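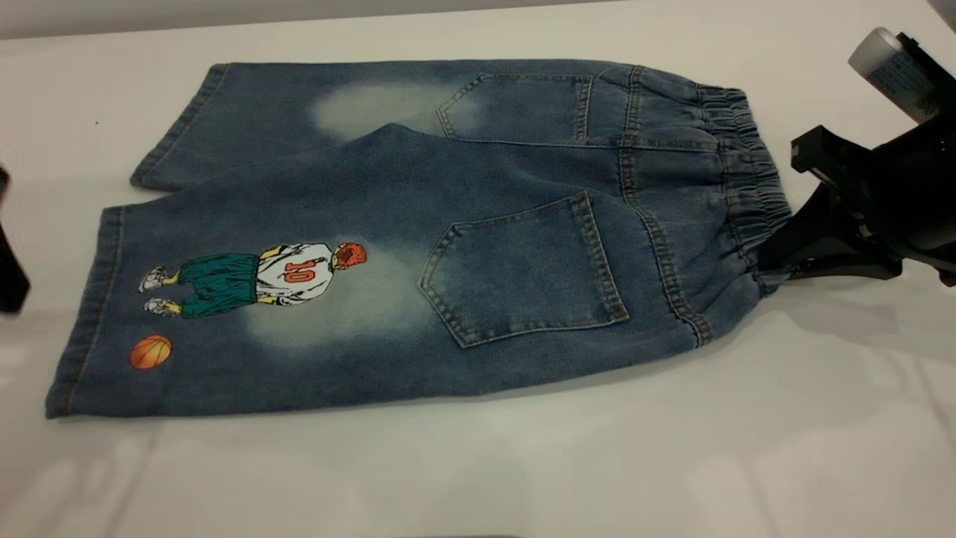
第188页

16 末端夹爪的更换与织物抓取对比

本章适用于配用Jernex控制器的Rolto台式机械臂工作站,说明两种可互换夹爪(Stiltetti两指夹爪、Nieto自适应夹爪)的安装、设定与对比方法。操作人员应已完成前章所述的机械臂回零与急停检查,并取得工作站使用授权。本章修订于2019年8月3日,修订内容为夹持力分档设定及记录表的填写要求,由Geeta Pal审核。旧版记录表不再受理。

本章所用术语:

夹持点:夹爪闭合时两指与织物接触的部位。
试样:用于对比的衣物。本章所称试样均为带松紧腰头的牛仔裤类。
单次:自夹爪由待机位出发,至夹爪返回待机位为止的一次完整动作。
滑脱:提升或保持阶段织物脱离夹爪,或织物相对指面的位移超出指面标记线。
误夹:夹爪闭合后,两指之间的织物层数与试验单规定不符。

16.1 试验前的准备

1. 确认控制器处于手动模式,示教器上无未清除的报警。
2. 擦净台面。浅色台面易反光,调整照明时应使光源偏离相机的正下方,不得以遮盖台面的方式消除反光。
3. 检查固定相机的支架锁紧螺钉。相机位置在同一组对比中不得变动;若有碰撞,应重新标定并将该组数据作废。
4. 按试验单领取试样。试样的口袋内不得留有硬物,拉链、纽扣应处于试验单所规定的状态。
5. 在记录表首页填写试样编号、夹爪型号、指面材料及操作人员姓名。姓名应手写,不得代签。

注:深色夹爪在深色牛仔布上的轮廓对比度较低。若相机画面中指尖边缘难以辨认,应先提高曝光,再考虑更换照明。曝光值一经更改,两种夹爪须使用同一数值。

注:带有印花的试样,其印花区域与素色区域表面摩擦可能不同。除试验单另有规定外,夹持点应避开印花、补丁及厚层缝线。

16.2 夹爪的安装

警告:安装前须切断夹爪供电并释放机械臂侧的残余气压。仅按下急停按钮不等于断电。

1. 将机械臂移至换装位,使法兰端面朝下。
2. 一手托住原夹爪,另一手旋松锁紧环。锁紧环松开后夹爪会因自重下落,托住夹爪的手不得离开。
3. 拔下信号插头。插头上有定位键,拔出时应沿轴向用力,不得左右摇晃。
4. 检查法兰端面及定位销。端面有划痕但不影响贴合的,可继续使用,并在记录表备注栏注明;定位销松动的,应停止安装并报修。
5. 装入待测夹爪,使夹爪侧的刻线与法兰侧的刻线对齐,旋紧锁紧环直至听到锁止声。
6. 插上信号插头,恢复供电,在Jernex控制器的“末端工具”页选择对应的工具号。
7. 以低速空载开合三次,观察两指是否同步、有无异响。

注意:Stiltetti夹爪与Nieto夹爪的工具坐标原点不同。更换夹爪后未切换工具号即运行抓取程序,会使下指触碰台面。若已触碰,应检查指尖有无变形,并重新执行工具标定。

注:两种夹爪的指面均可更换。对比试验应使用同种材料的指面,且两副指面的累计使用次数应相近。指面累计使用近500次后,无论外观如何均应更换。

16.3 夹持点与进给方向

织物抓取的结果受夹持点影响较大。松紧腰头因内部有弹性带而形成密集褶皱,厚度不均,但其边缘较立体,便于下指探入,故列为本章对比的标准夹持点。裤脚贴边与后袋上沿列为备选夹持点,仅在试验单注明时采用。

1. 将试样对折平放于台面,背面朝上,腰头朝向夹爪一侧。上下两层裤腿允许错开,但错开的方向在同一组对比中应保持一致。
2. 将夹爪移至接近位。接近位的高度设定为188 mm,以工具坐标原点至台面计。
3. 使夹爪由腰头外侧斜向下进给,上指位于腰头上方,下指沿台面缓慢探入腰头下方。
4. 确认下指已越过腰头下缘后,以所选力档闭合。
5. 闭合后停留片刻,由操作人员目视检查两指之间的织物。本章首页图示为腰头夹持时两指的相对位置:上指自斜上方抵向腰头,下指绕至腰头下部,织物被压在两指之间。
6. 检查合格的,继续执行提升;误夹的,张开夹爪,退回接近位,并记作误夹一次。不得在未退回的情况下原地重夹。

注意:下指探入时若织物随之前移,说明进给速度过快或指尖高度过低。应先降低速度,仍不能消除的再逐级抬高指尖。两项参数不得同时改动。

注:腰头附近出现细小波纹属正常现象,不作为误夹的判据。若波纹延伸至后袋以外,应检查夹爪是否在闭合前已对织物施加拉力。

注:夹爪投在织物上的阴影会随照明方向变化。采用视觉定位时,应在夹爪处于接近位与闭合位两种状态下分别核对识别结果,防止将阴影边缘识别为布边。

16.4 夹持力分档

控制器中预设低、中、高三档夹持力。各档的实际数值随夹爪型号而异,由出厂标定文件给定,操作人员不得自行修改。

低档:适用于单层薄织物及首次试抓。对带松紧腰头的牛仔试样,低档可能不足以维持提升,应留意滑脱。
中档:本章对比的默认档位。
高档:仅用于多层叠放试样。使用高档时,应在每次张开后检查织物表面有无压痕,并如实记录。

1. 在“末端工具”页进入“力档”子页。
2. 选择档位并按确认键,待指示灯由闪烁转为常亮。
3. 以随机附带的校验块核对一次闭合力。核对值超出标定文件允许范围的,不得开始试验。
4. 将所选档位写入记录表。示教器上的显示不能代替书面记录。

警告:核对闭合力时手指不得伸入两指之间。Nieto夹爪的自适应关节在接触物体后仍会继续包络,其动作范围大于外观所示的开口宽度。

16.5 对比流程

每种夹爪在同一试样、同一夹持点、同一力档下执行16次单次,构成一组。先测哪一种夹爪由试验单指定,不得由操作人员自行选择。

1. 装入试验单指定的第一种夹爪,完成16.2至16.4各项。
2. 按16.3的规定摆放试样。
3. 启动“对比抓取”程序。程序依次执行接近、探入、闭合、提升、保持、放回、张开、返回。
4. 每次返回后,由操作人员按下“合格”“滑脱”或“误夹”键。未按键时程序不会进入下一次。
5. 每次放回后应重新摆放试样。放回后的试样形态与初始形态不同时,不得直接用于下一次。
6. 一组完成后,导出日志并保存相机画面,文件名按试验单给定的编号填写。
7. 更换第二种夹爪,重复以上各步。

若需评价夹爪对多层叠放织物的适应性,应在平放对比完成后增做叠放试验。叠放试样为将衣物折叠数次后形成的紧凑布叠,各层边缘允许略有错开。
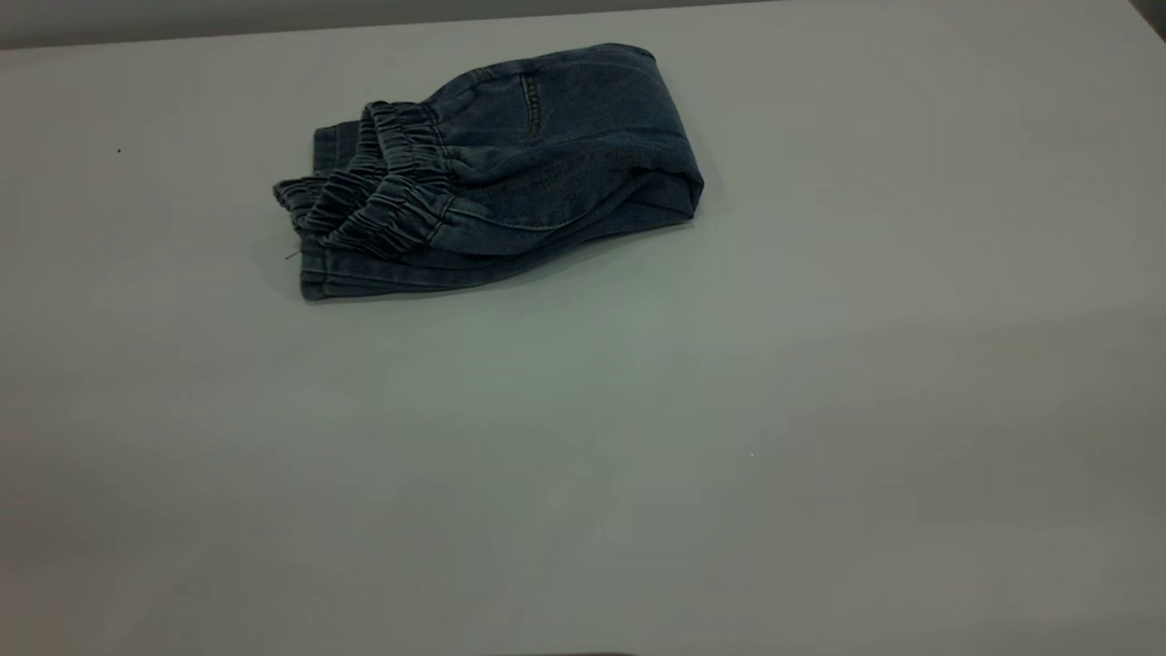 图16-2 叠放的牛仔试样:松紧腰头在左,圆弧状折边在右

叠放试验的附加要求如下:

1. 叠放试样的夹持点分为腰头侧与折边侧。腰头侧多层褶皱重叠,应先确认试验单要求夹取的是最上层还是全部层。
2. 夹取最上层时,上指应从褶皱隆起处的后方进给,下指停在层间缝隙的入口处,待相机确认后再探入。
3. 夹取全部层时,下指应紧贴台面探入。折边侧的厚度通常较大,进给前应将夹爪张至最大开口。
4. 布叠边缘若有外露线头,应剪除后再试验。线头卷入Nieto夹爪的关节间隙时,应断电后以镊子取出,不得通过反复开合将其甩出。
5. 布叠散开超出试验单给定轮廓的,应重新叠放,该次不计入结果。

注:台面上的细小斑点可能被视觉程序误识为线头或布屑。可在“识别”页调高最小面积阈值,调整后的阈值须同时用于两种夹爪。

注:叠放试样的上表面并非水平,折边处往往最高。以固定高度接近时,应按最高点核对间隙,而不以腰头处为准。

16.6 结果的填写与判读

1. 分别填写两种夹爪的合格、滑脱与误夹次数,三项之和应等于该组的单次总数。
2. 滑脱应注明发生在提升阶段还是保持阶段。难以判断的,回看相机画面后填写;画面仍不能判断的,填“不明”。
3. 误夹应注明实际夹取的层数多于或少于规定层数。
4. 备注栏用于记录异响、指面脱胶、试样损伤及照明变化。无异常的填“无”,不得留空。
5. 两种夹爪的结果相差甚小时,不作优劣判定,应由试验负责人决定是否加测。加测须另开试验单。

Stiltetti夹爪的指形较直,操作人员一般较易判断下指位置;Nieto夹爪的包络动作对褶皱较厚的部位较为宽容,但闭合后指尖的最终位置不易预先确定。上述说明仅供安排试验时参考,不得作为判读依据写入记录表。

注:不同试样之间的结果不得合并计算。试样的水洗程度、布料厚度及腰头弹性均会改变抓取结果,即使款式相近亦应分别列出。

16.7 常见异常的处理

现象:夹爪闭合后控制器显示“未夹持”,但织物已在两指之间。
处理:检查力档是否设为低档;检查指面传感器接头。重新核对闭合力后再继续。

现象:提升时试样绕夹持点旋转。
处理:检查夹持点是否偏离腰头中部。试样对折不齐时亦会旋转,应重新摆放。旋转而未脱离且位移未超出标记线的,记为合格,并在备注栏注明。

现象:下指无法探入腰头下方。
处理:检查工具号及指尖高度。腰头被裤腿压住的,应重新摆放,不得以人手掀起织物辅助夹爪。

现象:相机画面中布边断续。
处理:检查曝光与反光。台面反光与浅色水洗区域亮度接近时,应调整照明角度。

现象:张开后织物粘附于指面。
处理:断电,以无绒布擦拭指面。擦拭后仍粘附的,更换指面并重新核对闭合力。

现象:更换夹爪后提示“工具数据不匹配”。
处理:退出当前程序,在“末端工具”页重新选择工具号。提示仍不消失的,拔插信号插头一次;不得通过屏蔽报警继续运行。

16.8 试验后的整理

1. 将机械臂移回换装位,夹爪张开。
2. 切断夹爪供电,卸下夹爪,装入各自的防护盒。两种夹爪的锁紧环外形相近,不得混放。
3. 将试样展平,检查腰头与夹持部位。有勾丝、断线或不可恢复压痕的,贴黄色标签,不再用于对比。
4. 擦净台面,收回校验块。
5. 将记录表原件交试验负责人Kenji Tran签收,电子日志上传至工作站共享目录。至次年3月的年度校准完成之前,原件不得销毁。
6. 夹爪如有碰撞、跌落或线头卷入,应在设备履历中登记,并在下次使用前按16.4复核闭合力。

关于工具坐标的重新标定,见下一章。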